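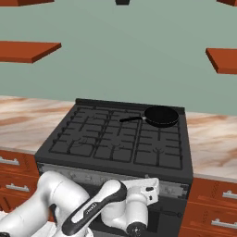
ガスコンロの五徳、焦げつきが落ちません。重曹で煮たら白っぽくなった

カテゴリ:キッチン・掃除
投稿日:2026年7月9日
閲覧数:3359

質問

すみません急ぎです。来月退去で、管理会社の立ち会いがあります。

備え付けのガスコンロの五徳(黒い鋳物っぽいやつ、ずっしり重い)に油の焦げがこびりついてます。住んで5年、まともに外して洗ったのは多分2回くらい…。反省はしてます。

やったこと
・台所用洗剤とスポンジ → 変化なし
・ネットで見た重曹煮。大きい鍋に入らないので半分ずつ浸けて煮た → 焦げは少し浮いた。でも乾いたら表面が白っぽく粉をふいたみたいになった
・メラミンスポンジ → スポンジが先になくなる

聞きたいのは
白いのは重曹の残りなのか、それとも表面の塗装?がだめになったのか。
あと残った焦げをどうすればいいか。買い替えになるなら退去費用でいくら取られるのかも知りたいです。

ちなみにコンロはZerenというメーカーのもので、説明書は入居した時から無いです。型番のシールは油でほぼ読めず。天板のほうは拭いたらわりときれいになりました。五徳だけが問題。

フライパンの裏も同じ感じで焦げてるので、ついでにそっちの落とし方もわかる人いたら。鉄のやつです。

よろしくお願いしまs

補足:ワイヤーブラシは家にあります。使っていいものか迷って止まってます。

回答1(ベストアンサー)
回答者:Viorica Softić

まず白いほう。濡らした指でこすって消えるなら重曹の残りです。ぬるま湯でよくすすいで、最後に薄めたお酢かクエン酸の水でさっと拭いて、もう一回水ですすぐ。長く浸けっぱなしはだめ、鋳物は錆びます。

こすっても消えなくて、そこだけザラザラしてたら表面のホーローか塗装が傷んでる可能性。これは洗っても戻りません。うちのも角のところが一か所そうなってますが、普通に使えてます。

焦げの落とし方、私がいつもやってる順番
1 五徳が完全に冷めてから外す
2 大きめのポリ袋に入れて、熱めのお湯(沸騰はさせない)と粉のセスキを大さじ2。口をしばる
3 袋ごとシンクかバケツに置いて一晩
4 翌朝、プラスチックのヘラで角から削る。カードの使い古しでもいい
5 残ったところだけもう一回。一度で全部取ろうとしない
6 すすいだらすぐ布で水気を拭いて、コンロに戻して弱火で少しだけ火をつけて乾かす

6が大事です。自然乾燥で放っておくと次の日に茶色い点々が出ます。出ました、私は。

ゴム手袋と換気は必ず。あと他の洗剤と混ぜないで。とくに塩素系とお酢のたぐいは絶対一緒に使わないこと。セスキのあとにクエン酸を使うのはいいけど、間に一度ちゃんとすすいでください。

ワイヤーブラシは、ホーローだったらやめたほうがいいです。傷が入ってそこから錆びる。ホーローじゃない素の鋳物ならいけますが、見分けがつかないなら使わない。表面がつるっとして光るならホーローのことが多いです。

裏側の、コンロに当たる足のところ。ゴムの小さいキャップがついてる機種があるので、浸ける前に外しておいてください。なくすとガタつきます。

フライパンは別のやり方です。鉄なら外側を空焼きして焦げを炭にしてから、冷めてヘラで落とす。ただ最近のコンロは温度センサーで途中で火が弱まるので、カセットコンロのほうが早いかも(カセットコンロで空焼き禁止の機種もあるから説明書は見て)。取っ手が木や樹脂だったら空焼きはあきらめて。テフロン系には絶対やらないでください、鉄だけです。

退去費用は契約しだいなので、なんとも。普通に料理して付いた汚れでも、掃除してないと判断されると請求されることはあるみたいです。五徳だけ部品で取り寄せできるメーカーも多いから、型番のシールをアルコールで軽く拭いて読めるか試してみてください。強くこすると字が消えます。

回答2
回答者:ブルーナ台所店員

セスキで落ちないときはBrunaの濃縮アルカリクリーナー使ってます。うちで一番出るやつ。強いのでアルミの部品には使わないように。バーナーキャップがアルミだと黒く変色します。これ知らないで持ってくるお客さん多いです。

五徳の社外品だとZodanumとWoldegiorgisから汎用が出てますが、サイズと爪の位置が合わないとぐらついて鍋が危ないので、備え付けのコンロなら純正にしてください。退去のときも社外品だと何か言われるかも知れません。勝手に替える前に管理会社に電話。

回答3
回答者:退会したユーザー

38歳男、一人暮らし。五徳は洗ったことないです。退去のとき特に何も言われなかった。場所による。

質問者からのコメント

ありがとうございます!!白いのは指でこすったら消えました。重曹の残りだったみたいです。よかった…

セスキ買ってきて今ポリ袋に入れてます。袋が破れそうで2重にしました。ゴムのキャップ、ほんとに付いてました。1個だけ見あたらないのは前からなのか自分がなくしたのか不明。

型番はアルコールで拭いたら前半だけ読めたので、明日管理会社に聞いてみます。フライパンは取っ手が樹脂っぽいので空焼きはやめて、外側もセスキで様子みます。

回答1への返信(Viorica Softić)

鉄のフライパンをセスキに浸けると内側の油の膜も落ちます。外側だけキッチンペーパーで湿布にして、終わったら洗って火で乾かして油を塗ってください。取っ手のほうに火が回らないように弱火で。

キャップは、シンクの排水かごを見てみて。うちはそこにありました

質問者からのコメント

排水かご、なかったです。コンロの下の受け皿のとこにありました。油まみれで

この質問は解決済みです。新しい回答は受け付けていません。

関連する質問
・レンジフードのフィルターがベタベタで外れない
・人工大理石の天板についたカレーの黄色いシミ
・魚焼きグリルの奥、手が届かないところはどう洗う?
・点火はするのに手を離すと火が消える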